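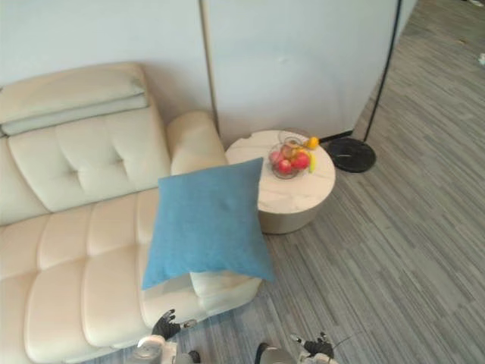
Fouzia says you must never show it a job you haven't done with your own hands that same morning, because your arms forget the small parts and then the robot learns the forgetting. She said it over breakfast with her mouth full of toast, and I wrote it on the back of my bus ticket so I'd have it for tonight. So before I put the headset on I went and tidied the sofa myself, properly, as if my mother were coming up the path. Pillow against the armrest, a bit of a pat, step back. I did it over and over until I noticed that I always lean on my left foot and steady the cushion with my other hand, and I'd have sworn to anybody that I did neither.

April, and still cold enough for two jumpers on the walk from the Revville bus. Mélanie had the heating on and the kettle filled, bless her, and we were going before nine. I took the first stretch on the controls. I've been at this since the winter and it still makes me feel rather shy, looking down and finding black fingers where mine ought to be. The apples and the banana by the sofa were a great temptation to my eye (I'd skipped the toast) and twice I caught myself looking at the fruit when I should have been looking at the pillow. Mélanie told me off nicely. Where I look is where its head goes, and there's no sense in teaching it to be hungry.

The trouble this morning was the reach. If I hurry at all, the arm comes in low and the hand arrives knuckles first, like someone feeling for a light switch in the dark. Rachid wants the hand to come down from above every time, fingers hanging, and then close. It looks so simple when he does it! He has long slow arms and no nerves whatever. I went back to watching the wrist view between goes, with just the fingers and the sleeve and that stripy carpet, and it helped more than I expected. From the head I'm always guessing at the height. From the wrist I can see how much floor there is between the fingertips, and I settle down.

I did 20 goes before I stopped for tea and threw away 3 of them. One was a sneeze. The other two were just me being impatient, and I'd like to be cross with the Prukar software about it, but it only does what I do, a touch behind me. Mhairi thinks the delay is better than it was last month. I can't say I notice, though I do sway less afterwards, and I managed the stairs without holding the rail. 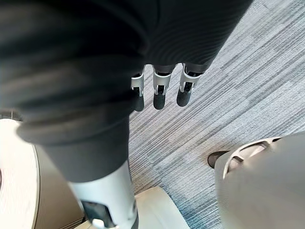
After lunch

Towels. I had been dreading towels. A pillow has the decency to stay the shape it is, but a towel wants to be coaxed, and all the coaxing I know lives in my fingertips, where the headset can't get at it. I asked Florence how on earth she smooths one flat when she can't feel it, and she said she watches the edge nearest her and forgets about the rest. I tried that and it's a kind of rest for the mind, really, just following one wavy edge.

What I want to remember is the waiting. Each go has to begin the same way, robot up close to the seat, both hands open over the cushion on either side of the towel, and touching nothing. You hold there until Mélanie calls it. My shoulders ached like anything by three o'clock, and I do think the start is the hardest part to do well, as your hands so badly want to be getting on with it. Florence shakes her arms out between goes and hums. I've started humming too, and now we've both got the same tune and can't be rid of it.

Rachid sat on the floor beside the laptop all afternoon with his shoes off, muttering over the folders. The lot from Lévesque came through at last, which puts the Hakelen set at 1675 goes altogether, and 900 of those are soft things. He seemed pleased. He ate two of my biscuits without asking, so I take it he was pleased.

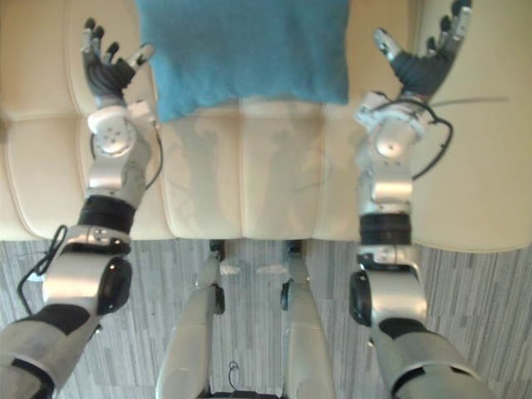
Evening

Home late, the bus crawling. I folded the washing in front of the television and caught myself holding both hands out over a tea towel, waiting for somebody to say go. I laughed out loud and frightened the cat.

Mhairi rang while the soup was on. She'd like me to do tomorrow's session more slowly still, and to let a few of the clumsy ones stand so long as I put them right in the same go – dropping a corner, say, and going back for it. I was glad to hear that. It had been bothering me that we only ever kept the tidy ones, when half of any housework is picking up what you've just let fall. I said I'd be very good at providing those.

Must take the thicker socks, and replace Mélanie's biscuits, which were hers to begin with. Arms sore, soup a bit salty. Bed.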